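Nimetti opens its teaching bench to school labs

February 5, 2026, Flemonton. I'm Pierina Pellegrini, I look after the teaching side at Nimetti, and I'm very happy to say our bench is open for bookings! You take the handles, you do the job yourself, and the arm learns from your goes at it (200 of them for the pouring task, and yes, my wrists felt it).

Lenka Šimek and I started with coloured liquids in test tubes and a clear cup, as spills are easy to spot.
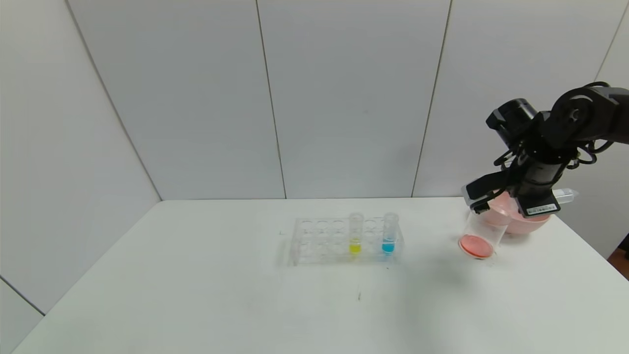

2 min read

Tilting the cup is the bit people enjoy most. Go slowly, the arm copies your wobbles too. Sessions are for two people and last 71 minutes. To book, ask for Lenka at Nimetti.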